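The Day the Robot Got Fooled by a Shadow

Mar 17, 2018

I work with robots, and my favorite robot stories are the ones where something goes wrong. So let me tell you about the time ours refused to open a drawer!

Our lab is in Uvville, and our robot arm is called Billwood. Before Billwood gets to touch any real furniture, it practices inside a computer. We call that a simulation, and it's a lot like a video game. There's a pretend kitchen with pretend cabinets, and if the pretend robot bumps into one, well, no one has to sweep anything up.

Last November we gave Billwood a simple job. Move up to something big and boxy, find the rim near the top, grab it, pull. It had practiced 409 times and was getting pretty good. Then we moved the pretend lamp.

That's all we did, I promise! We just put the light in a new spot. And suddenly Billwood would reach out, get close, and stop. Then it would back up a little, try again, and stop again. It looked like a cat deciding whether to step in a puddle.

I spent a whole afternoon looking at what the robot's own camera was seeing. Then I noticed the dark shapes.

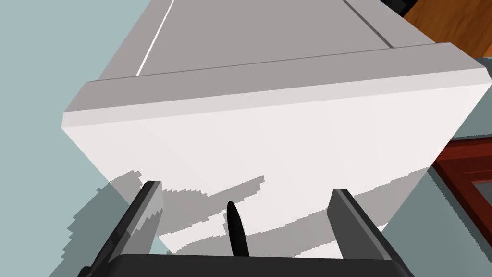

Billwood's view inside the simulation. See the gripper's jagged shadow on the white front?

Do you know what Billwood thought those shadows were? Stuff! Solid stuff, right in the way. And Billwood has a safety rule that says if something is in your way, STOP. So it stopped. (Good robot. Wrong reason.)

Now, you would never make that mistake. Hold your hand over a sheet of paper and wiggle your fingers. The shadow wiggles too, and you know right away it's yours. You learned that when you were tiny. A computer only gets a grid of little colored dots, and dark dots can mean a shadow, or a hole, or a black sock. It needs practice to tell them apart, and all of Billwood's practice had been with the lamp in one place.

We fixed it by being annoying. We moved the lamp to the left, to the right, way up high, and down so low that the shadows got super long. We ran 477 more practice tries, with the light in a different place again and again. After that we did a test with eight new lamp spots, and Billwood froze in only one of them.

People ask me why we didn't just turn off the safety rule. No way! Someday there could be a real hand in front of that drawer, and I want the robot to stop for it every single time. A robot that stops too often is a pain, but you can fix that part while everybody still has all their fingers.

We're still working on that last lamp spot, by the way.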